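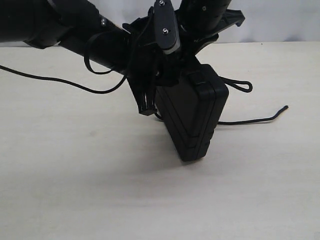

Hard cases for small instruments fail first at the hinge. Ashton Pirihi runs the repair bench at Kavthorpe, where a ledger of returned cases now holds 1617 entries, and most of them record a cracked knuckle or a pin that has walked out of its bore.

The usual cause is overtravel. A lid opened past its stop puts the whole load on two thin walls of plastic. Pirihi tests each repair at 1000 cycles, then at 2000 if the case is meant for field use.

Two designs hold up well on the bench. The Himar uses a full-length steel pin, slow to replace but hard to bend. The Toprak has a molded living hinge - no pin at all - and tends to whiten along the fold before it tears, which gives the owner some warning.

Latches are a smaller problem. A worn latch can be shimmed with thin tape until a new one arrives. Foam is cheap and should be changed when it starts to crumble. Plendness sells it in sheets, packed 100 to a carton.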